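INFORME DE AVANCE
Taller de reparación y oficios de Marín
Dirigido a: Fundación Ellgate, programa de apoyo a iniciativas locales
Preparado por: Teodoro Villanueva, coordinación
Fecha: 2024-01-02

Estimado señor Lorente:

Le envío el informe correspondiente a la segunda parte del proyecto, según lo acordado en el convenio. Pido disculpas si alguna expresión no es del todo natural; el español no es mi primera lengua y he preferido escribir yo mismo el texto, porque conozco los detalles mejor que si lo dictara a otra persona. Los justificantes de gasto van en un envío separado.

1. Situación general

El taller está abierto desde el mes de mayo en el local de la antigua cooperativa. Al comienzo teníamos previsto ofrecer solamente reparación de pequeños electrodomésticos, pero los vecinos trajeron también sillas, lámparas, bicicletas y máquinas de coser, y decidimos aceptarlos. En el periodo que cubre este informe se han recibido 400 objetos. De ellos, 318 fueron devueltos a sus dueños en estado de uso. Los demás no se pudieron reparar, o la reparación costaba más que el objeto, y en estos casos se explicó el motivo al propietario y se le propuso dejarlo para piezas. La mayor parte aceptó.

En el curso de iniciación se inscribieron 94 personas. La asistencia fue buena en las primeras sesiones y bajó durante el verano, cosa que esperábamos, pero en otoño no volvió completamente al nivel anterior. Hemos preguntado a los que dejaron de venir. La respuesta más frecuente es el horario: quienes trabajan en el puerto terminan tarde y no llegan al comienzo de la clase. Para el próximo periodo proponemos mover un grupo a la última hora de la tarde.

2. Actividades realizadas

El curso tiene una parte común, de seguridad y uso de herramientas, y después cada participante elige entre electricidad, carpintería sencilla y costura. La electricidad ha sido la más pedida. En carpintería tuvimos pocas personas al inicio, pero es el grupo que mejor se ha mantenido, y varios de sus miembros vienen ahora también fuera de las clases para terminar sus trabajos.

Las sesiones abiertas de reparación, en las cuales el vecino se sienta junto al monitor y aprende mientras se arregla su objeto, han funcionado de manera desigual. A algunos les gusta mucho. Otros prefieren dejar la tostadora y volver a buscarla. Al principio insistíamos en que se quedaran, y creo que fue un error, pues algunas personas mayores se sintieron incómodas y no regresaron. Desde octubre cada uno puede elegir.

También se organizó una jornada con el instituto. Los alumnos desmontaron ventiladores y radios que ya no tenían arreglo y clasificaron las piezas. El profesorado ha pedido repetirla, con grupos más pequeños, y estamos de acuerdo en este punto.

3. Local y equipamiento

Las obras del local terminaron con retraso. El electricista encontró que la instalación antigua no soportaba la carga de los bancos de trabajo y fue necesario cambiar el cuadro completo. Este gasto no figuraba en el presupuesto inicial. Lo hemos cubierto con la partida de imprevistos, que por esta razón está agotada.

El compresor y la sierra de banco se compraron a Jolteck, como estaba previsto. El compresor llegó con una válvula defectuosa y estuvimos varias semanas sin usarlo; el proveedor envió el recambio sin coste, aunque tuvimos que reclamarlo dos veces. Los extractores de humo para los puestos de soldadura son de Flarex y no han dado ningún problema.
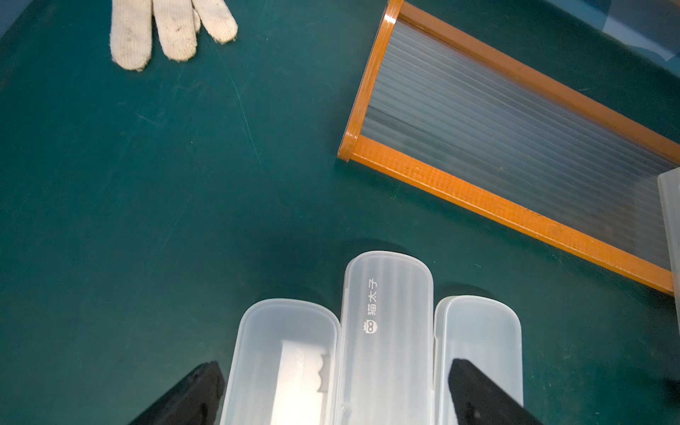
En cuanto al almacén, sigue siendo el punto más débil. El cuarto del fondo tiene humedad en la pared que da al norte y no podemos guardar allí ni madera ni aparatos eléctricos. Hemos pedido presupuesto a 2 empresas para el aislamiento. La primera propone una solución superficial, de pintura, que a mi parecer no durará un invierno. La segunda quiere abrir la pared y poner drenaje por fuera, lo cual exige permiso del ayuntamiento. He presentado ya la solicitud y estoy a la espera de respuesta. Mientras tanto, los objetos pendientes se guardan en el pasillo, y reconozco que esto no es una situación buena.

4. Personal

El equipo fijo no ha cambiado. La monitora de costura estuvo de baja en septiembre y sus clases se recuperaron en noviembre, de modo que ningún participante perdió horas. Para la carpintería necesitamos una segunda persona. El monitor actual atiende solo a un grupo en el cual hay principiantes absolutos y otros que ya trabajan con la sierra, y por seguridad ha tenido que limitar el uso de las máquinas a la mitad de cada sesión.

5. Dificultades

Además del horario y de la humedad, debo mencionar la cuestión de los recambios. Para muchos aparatos de menos de diez años el fabricante ya no suministra piezas, o las vende solamente en conjuntos completos cuyo precio no tiene sentido. Aprovechamos lo que se puede de los aparatos donados, pero el registro de estas piezas se lleva en un cuaderno y resulta difícil encontrar nada. Una participante del curso de electricidad se ha ofrecido para pasarlo a una hoja de cálculo y empezará cuando tengamos un ordenador disponible en el taller.

Recibimos asimismo una queja por ruido de la vivienda de arriba. Hablamos con la familia y acordamos no utilizar la sierra ni el compresor durante la hora de comer. Desde entonces no ha habido más quejas.

6. Presupuesto

La ejecución se mantiene dentro de lo aprobado, con la excepción ya explicada del cuadro eléctrico. En la partida de materiales hemos gastado menos de lo previsto gracias a las donaciones. Solicitamos autorización para trasladar este sobrante a la partida de personal, con el fin de contratar por horas al segundo monitor de carpintería. No pedimos aumento del importe total.

7. Próximos pasos

En el siguiente periodo queremos abrir el grupo de última hora, repetir la jornada con el instituto y resolver el almacén, si el permiso llega a tiempo. Si no llega antes de la primavera, buscaremos un espacio provisional; el ayuntamiento nos ha hablado de un bajo vacío cerca de la lonja, que todavía no he podido visitar.

Le agradecería que nos comunicara su decisión sobre el traslado de partida antes del comienzo de los nuevos grupos, para poder avisar con tiempo al monitor. Quedo a su disposición si necesita alguna aclaración o si desea visitar el taller.

Reciba un cordial saludo,

Teodoro Villanueva
Taller de reparación y oficios de Marín

Copia: Cayetano Lorente, seguimiento de proyectos, Fundación Ellgate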